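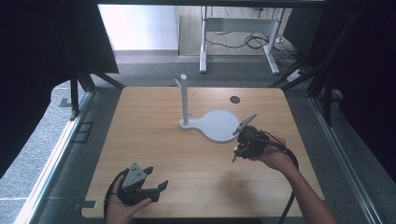
Figure 3. Mug-tree task, recorded with two handheld grippers. The stand has two pegs set at different heights.

4.2 Hanging and clearing tasks

The second group of chores covers hanging things up and putting them away. We chose it after the towel-folding trials in Section 4.1, where most failures came from the cloth itself and told us little about the arm. A mug tree is rigid, it costs very little, and most people can fill one without looking at it for long. It is also less forgiving than a shelf. The handle of the mug has to pass over the end of a peg that points upwards and outwards, and a small error in the wrist angle leaves the mug resting on the peg instead of hanging from it.

Demonstrations for this group were recorded by hand at the Ustevgate site, with one gripper held in each hand (Figure 3). The person giving the demonstration could use either hand to hang a mug and the other to steady the stand by its post or base. We gave no instruction on which to prefer. The stand used at Ustevgate is light and has a flat base, with the post rising from the narrow end, so a mug pushed too hard on to a peg tends to drag the whole thing across the table. People correct for this as they go. The policy has to learn the same correction from the recordings, and in the early versions it did not.

We collected 3,000 demonstrations across the group, of which 2,000 were kept for training. Those dropped were mainly cases where a mug was let go too early or where tracking of one hand was lost. A further 300 were set aside to choose between checkpoints and were not used for anything else. The Skellska policy was then trained in the manner described in Section 3, with no change to the network and no task label beyond a short written instruction.

Testing was done on the Skekamer two-arm station over 300 trials. The stand was put down at a new angle before each trial, and the mug was placed within reach of either arm. A trial counted as a success only if the mug was hanging clear of the table when both arms had drawn back. We did not give part marks, although the Saxena household benchmark does, and our results should not be set directly beside scores from that benchmark.

The policy did well when the chosen peg pointed towards the working arm. It did clearly worse when the peg pointed away and the arm had to come round the post. In these trials the gripper often knocked the post on its way past, and the second arm was slow to hold the base still. The lower peg was harder than the upper one, as a mug already hanging above it took up some of the space. Failures of grasp were rare by comparison. Once the mug was held at all, it was nearly always held well enough.

Speed is a separate matter. We set no time limit, and many of the successful trials contained long pauses while the arm hovered near the tip of the peg. A person doing the same job makes one movement and feels for the peg with the handle. Our grippers report how far they are open and nothing about contact, so the policy must judge the last part of the motion by sight – and at that point the mug itself often hides the peg from the wrist camera.

We therefore class hanging mugs as a chore the station can do under supervision, in a fixed place and with a known stand. We do not class it as one that could be left running in a kitchen. The same holds for the shop-floor version of the task, hanging hand tools on a pegboard, which is reported in Section 4.3.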